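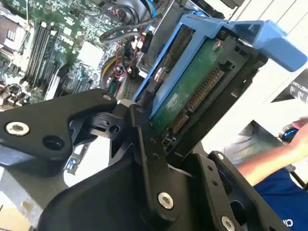 Can my company bring its own computers to the demonstration?

You may bring up to six desktop towers per visit, if you tell us the models at least one week before. We need this time to check the side panel, the screws and the free space inside the case. Laptops and rack servers are not possible at present.

Catell two-arm cell for desktop computers
Demonstration visits at our Sorham workshop

Last updated: January

Catell is a work cell with two robot arms for opening up used desktop computers and taking out the parts that still have a value: drives, memory modules and processors. It is made by Bezerra, a small firm in Sorham, and it is meant for refurbishers and recyclers who receive many towers of mixed age and mixed brand. We do not sell it from a catalogue only. Before we write an offer, we ask each customer to visit us and to see the cell at work, if possible with some of their own machines.

What is shown during the visit

A visit lasts one morning, from 9.30 to 12.30. We begin with a short talk at the table, where Rosângela Damasceno explains how the cell is built and which steps it can do alone at this moment. After this we go to the cell and stay there for most of the time. The tower is laid on its side on the slotted table with the panel already removed, and the arms work from above and from the side.

The usual programme has these steps:

- releasing a drive and pulling it out of the cage
- taking a memory module out of its slot and laying it in the holder plate
- lifting the processor from an open socket
- putting one of the parts back, when the group wishes to see it

The last step is slower than the others, and we show it only on request. Pulling out a drive is mostly a question of finding the latch and pulling in a straight line. Putting it back demands that the gripper keeps the drive level all the way, and small errors at the entrance become large ones at the connector. Visitors who think about repair work, and not only about recycling, usually want to spend more time on this point.

The arms and the grippers

Both arms carry the same type of gripper, with two long fingers of black metal. The fingers are narrow so that they can go between the wall of the case and the parts. They are fixed with ordinary hex socket screws, and you can change them with a hand key. We wear out fingers, this is normal, and a spare pair is delivered with each cell.

A small camera sits close to each gripper and looks along the fingers. A second view comes from a fixed camera beside the table. The operator can see both views on the screen, and during the visit we leave the screen turned to the guests. It is more useful to watch than the arms themselves in some steps, for example when the fingers are deep in the cage and hide what they hold. 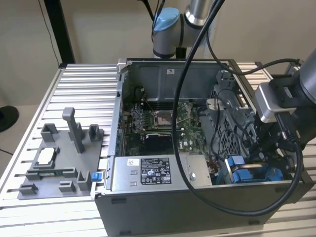
The holder plate is printed in our workshop and is screwed to the table beside the computer. It has a place for each type of part, and it can be changed for another plate when the parts are different. For a customer with special modules we draw a new plate, print it and send it, normally within 72 hours. The drawing file belongs to the customer after that, so you can also print it yourself.

What the cell does not do yet

We prefer to say this before the visit and not after it. Catell does not remove the side panel. It does not cut or unplug thin cables, and a person must move them away when they cross the working area. Power supplies stay in the case. Drives that are fixed with screws from below must be loosened by hand first; drives in carriers with latches are the easier case by far. Very dusty machines should be blown out before they come on the table.

In our own trial in Sorham the cell has worked on 68 different tower models, from office machines to small workstations. The list of models is sent to you with the confirmation of the visit. If your model is not on the list, please bring it anyway — those are the mornings when we learn most.

Safety and behaviour at the cell

An operator stands at the table during the whole demonstration and may reach in to hold a cable or to turn the case. Guests stay behind the yellow line on the floor until Lorenz Aebischer, who leads the workshop, invites them to come nearer. When the arms are stopped and the light on the control box is white, you may touch the fingers, the plate and the parts. Please leave rings and loose scarves in the cloakroom. Photographs are allowed, but we ask you not to photograph the asset labels of other customers on the shelves.

Data on drives

We do not read or start any drive that you bring. All drives go back to you the same day in the bag in which they came, and you sign for them at the end. If your rules do not permit that drives leave your building, remove them before and we will put blank ones of the same size in the cage.

Space and connections

For those who already plan: the standard cell needs a floor of 2 by 3 metres, one ordinary power socket and a network cable. Compressed air is not needed. The noise is low, and in our workshop people speak normally beside it. Installation and the first training take two days, with one of us on site.

Booking a visit

Groups may have up to 25 persons for the talk, but at the cell we divide larger groups in two. The visit is free of charge. Write to the workshop with your preferred month, the number of guests and the models you would like to bring, and mention if you need the talk in Portuguese or German. Parking is behind the building, at the second gate. Coffee is ready from 9 o'clock.

Related items
Catell spare finger set
Holder plates, standard and made to order
Cullard slotted table, short and long version
Cullard tool trolley
Training day for operators in Sorham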